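27th August
Glaze bench, whites again

Opened the Letlow this morning before coffee, which is always a mistake, and burned a fingertip on the second shelf for my impatience. It's fine. Writing with the other fingers.

So this was the firing with all 18 test tiles for the Fundari dinnerware, plus the two little bowls I squeezed in at the front. Peak was 2172 F by the controller, and the witness cone on the middle shelf looked right to me, tip just level with the base. The bottom shelf cone was stiffer. It's always stiffer! I've been saying since spring that the bottom of this kiln runs cool, and I keep putting tiles down there anyway and then being surprised.

First impressions, scribbled while things were still ticking:

Base white, plain, over the Gurnomville stoneware. Nice surface, nicer than last time. Soft satin, no pinholes on the flat part, a couple right at the fold where the tile bends up. Color is warmer than I wanted. The clay body is doing that, I think, the iron comes up through the thin spots and you get a toasty line on every edge. On a mug I'd love it. On the dinner plates we've promised a calm white, and toasty edges are going to read as "chipped" from across a table. Second dip helps. Third dip crawled.

Base white with extra tin. Pretty, very opaque, also expensive, and I can't say it's prettier by the amount it costs. There's a buttery look where it pooled that I really like. Keep in the back pocket for bowls.

Base white with zircon in place of the tin. Colder, flatter, a bit bathroom sink. BUT it covers the iron on the edges far better than I expected, and it didn't crawl with the double dip. I put one of these on the windowsill next to a tin one and went and did something else for a while, and when I came back I picked the zircon one up first without thinking. I'm noting that even though it annoys me.

Half tin, half zircon. Obviously this is the one. Should have just started here. Covers well, still has some depth, edge goes a pale biscuit color and not brown. Tile on the bottom shelf was a touch dry to the fingernail, same recipe higher up was silky, so we're back to the cool shelf problem.

Now the thing that bugged me all through lunch. White is a terrible color to judge. I lined the tiles up on the bench under the tube lights and picked a favorite, then carried the whole tray over by the door and picked a different favorite, then after lunch the sun had moved off the door and I went back to the first one. Same tiles! Nothing changed but the light and possibly the sandwich. I once painted an entire hallway at home in what I swore was a neutral white, and at night it was the color of a peeled potato, and I'm not going to do that to somebody's plates.

Part of it is what's sitting next to the tile. Anything that's supposed to be white looks white until you stand a whiter thing beside it, and then it's gray or cream or faintly green. Paper is the worst, printer paper has brighteners in it and makes every glaze in the world look dirty. I've stopped using it as a backing sheet. Anybody using this bench, please stop too, there's a piece of plain gray board behind the scale now and that's what it's for. 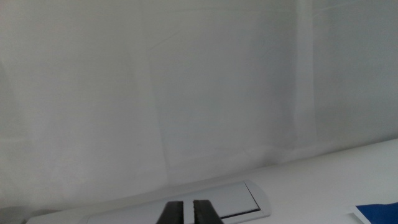
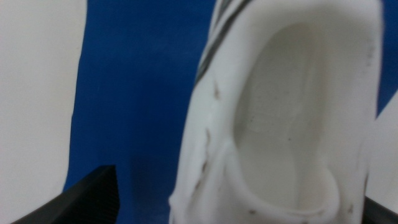 Whites that aren't glaze: pale gray-white wall first, then a white sneaker with dark stripes and a creamier inside.

Proposal for how we look at tiles from here on. Gray board, always. Look once in the morning by the door and once under the tubes, and write down both before talking to anyone. If the two notes disagree, the tile is a maybe. I don't want us buying a color meter, I used one at a previous job and we spent more time arguing with it than we did glazing.

OK, recipe housekeeping, mostly for me.

I mixed a 900 gram dry batch of the half and half this afternoon to see if it behaves at a bigger size. The frit is the new sack from Hemmin. It's ground finer than the old one or it feels that way, went through the sieve with hardly any scrubbing. Slurry came out thicker than the test cup did at the same water, so either the frit really is finer or I spilled some water and didn't notice (both plausible). Added water in splashes until the drip off my finger looked right, and yes I weighed the splashes, they came to 255 grams on top of the starting amount. That seems like a lot. Writing it down in case it's a lot.

Pinch of Epsom salts to keep it from settling like concrete. Last bucket set up so hard over a long weekend that I bent the good spatula. If you come in before me and the bucket has a lid on, give it a stir, all the way to the bottom, in the corners too, and then look at it before deciding it needs water. It doesn't need water. It needs stirring.

Dipped three mugs and a side plate. Thickness by needle scratch looked even on the mugs. The plate has a drip line where I held the tongs at a stupid angle, and I've rubbed it down but I bet it'll still show. Good, then we'll know how much this glaze moves.

Crazing. I nearly forgot. Did the freezer and boiling water thing on broken pieces from last firing's tin tile and there's no craze I can see, even with ink rubbed in. One piece of the cold zircon one has a single line running off the corner. It might be a crack from me whacking it with the hammer. Redo that on a piece I haven't hit quite so hard.

Cutlery marking is what actually scares me about these satin whites, so before calling anything finished I want to drag a fork around on the fired side plate and see whether the gray marks wash off. If they only come off with scouring paste then it's no good for a restaurant and we'd better find out now. The glossy version marked less but looked like a hotel. Maybe a spot between the two, a bit more silica, a bit slower on the way down. I've never really played with the cooling on the Letlow, I let it crash and hope. A slower cool might make it more matte though, which is the opposite of helpful. One thing at a time.

About the bottom shelf: I'm going to raise it on taller posts for the next load and stagger the half shelves so there's more air down low. If that doesn't do it, then it's the element on that row, it looks saggy compared with the others, and we'll want to order a replacement well before October when the plates are due to start going through in quantity. I'd like to not be changing elements with bisque stacked up to my chin.

Loose ends

Relabel the tile box. The pencil on the old labels is gone and I'm guessing from the fold shape which series is which. Use the iron oxide wash on the backs from now on, please, it survives.

The sieve has a tiny tear near the rim. Still usable if you pour in the middle. Put a new one on the list.

Gurnomville clay is down to the open bag and whatever's under the tarp. The open bag is dry at the top, I've wrapped a wet towel around it.

Wipe the shelf under the glaze buckets with a wet sponge, no sweeping, no dry brush. Mask on when weighing out. I forgot mine for the first scoop today and went back for it.

Side plate and mugs go in the next load, middle shelf, with one spare half and half tile on the bottom so I can compare. Fork test after that.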